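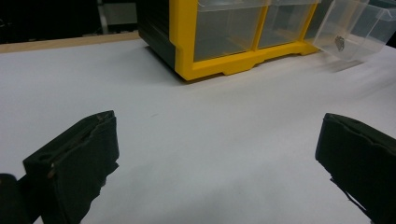

The Small Parts Room, Before and During

Photos and captions by Annag Tennant

The Darkard Repair Room is open to anyone in the building with a broken lamp and an optimistic outlook. It has a long white table, a parts organizer with a yellow frame, two stools of different heights, and until this July it had a system. The system was that Avel knew where everything was. Then Avel moved to the coast, taking the system along, and the rest of us were left with a great many coffee cans.

I was asked to document the reorganization for the residents' page. I believe the hope was for a short "before," a short "after," and a graceful silence in the middle. What follows is mostly the middle. Click any picture to enlarge it, though I'd think twice about the one of the sink.

The door
The sign says PLEASE CLOSE GENTLY. The lower hinge has been missing a screw since I moved in. We own, by the estimate on the old insurance form, 3000 screws.

The coffee cans
Avel's filing. The red can is wood screws, the blue can is machine screws, and the green can is what Avel called "the others." There are five green cans.

A closer look at the others
Washers, a chess pawn, picture hooks, one roller skate wheel, and a key stamped 341. Our apartments stop at 212.

The key again
I got interested. It doesn't fit the mailboxes, the bike cage, the boiler room or the vending machine that used to be by the laundry. It now hangs on a nail by the door, where visitors try it on things.

Battery box, before
We sorted these with a tester and a great deal of muttering. The good ones went into the tin on the left and the dead ones into the recycling bag. Someone then tidied up by combining the two.

Battery box, after
We sorted these with a tester.

Organizer, first attempt
Arranged by size, small at the top and large at the bottom. It looked very handsome. You could find anything you wanted as long as what you wanted was a size.

Organizer, second attempt
Arranged by material. This put the brass hooks in with the brass nozzles and a brass bell, and started an argument over what a zinc-plated screw is, deep down.

Organizer, third attempt
Arranged by what breaks. Lamps, chairs, bikes, cabinets, toys, and a spot for eyeglasses, which get their own because the screws vanish if you look at them with any feeling. This is the one we kept.

The labels
My handwriting, I'm afraid. "Grommets" came out as "Grommits" and has been corrected by three different people in three colors of pen, one of whom changed it back.

The label maker
A Qaisi, donated, in excellent condition. It takes a cartridge they stopped selling. We have put it in the cabinet with the other things that are in excellent condition.

White covering, close up
The streaks don't wash off. I have tried dish soap, vinegar, baking soda and a product whose bottle showed a lady smiling at a stove. We like a pale surface in here all the same, since a dropped spring shows up on it before it rolls off to live under the radiator.

Under the radiator
Where the springs live. Fished out with a yardstick and a loop of tape: springs, a thimble, half a pair of tweezers and a postcard from Lisbon addressed to no one I can identify. "Weather fine, shoes ruined."

The magnet
On loan from the third floor. You drag it along the baseboard and it comes up wearing a beard. Good for steel, useless for brass, and very bad for the watch of the person dragging it, who would like that known.

The cabinet under the window
Extension cords. I have nothing to say about this one except that there was a garden hose in it, coiled the same way, and it fooled all of us.

Cords, after
Each is now wrapped and tied with its length written on the tag. The longest tag says LONG. We ran out of floor to measure it on.

The sink
I warned you. The brush is the one we use for glue.

Things with no home, first round
A doorknob, a bag of curtain rings, something from a piano. We put them in a shoebox and wrote MYSTERIES on the lid. It took very little time for the shoebox to fill up, and I recognize some of those mysteries as my neighbor's stapler.

Things with no home, second round
The larger shoebox.

The manual drawer
Instructions for appliances that left the building years ago, including a Tuda bread maker whose booklet runs to eleven languages and in none of them tells you how to get the paddle out. I kept it for the recipes. The raisin loaf has a stain on it, so presumably somebody got that far.

The receipt
Taped inside the cabinet door. It's for the first set of tools, bought secondhand for 410 dollars, with "ASK ABOUT VISE" written across the bottom and underlined twice. We don't have a vise. I have asked.

The good scissors
Photographed because they were there. By the time I had put the lens cap back on they were somewhere else.

The stools
The tall one is for soldering and the short one is for people who watch soldering and offer suggestions. We tried swapping them and the quality of the suggestions did not change.

Lunch
Sandwiches on the stairs, to keep crumbs out of the bearings. The pickle jar was washed afterward and is now cabinet knobs.

First customer
A toaster, in at 10 in the morning, well before we had finished. The owner said it only toasted one side. We told her we were closed for sorting and she said she'd wait, and then she stood in the doorway and told us the lamp parts ought to go nearer the window. She was right about that.

The toaster, open
A button off a child's coat, and crumbs of some antiquity. The element is fine. One wire had come away from its post and the little crimp connector we needed was in toys, for reasons I take full responsibility for.

Rules, new version
Put it back. If you don't know where it goes, ask. If there's no one to ask, there is the larger shoebox. An earlier draft had a paragraph about respect and shared spaces, but the paper was small.

The hinge
Fixed, with a screw from the third green can. The door now closes so well that it sticks, and we'll be planing the bottom edge as soon as we find where Avel kept the plane.

More pictures will go up when the pegboard is on the wall. If you recognize the piano part or the key, leave a note under the door, and if you took the good scissors, the hook for them is to the left of the light switch, with an outline drawn around it in black marker.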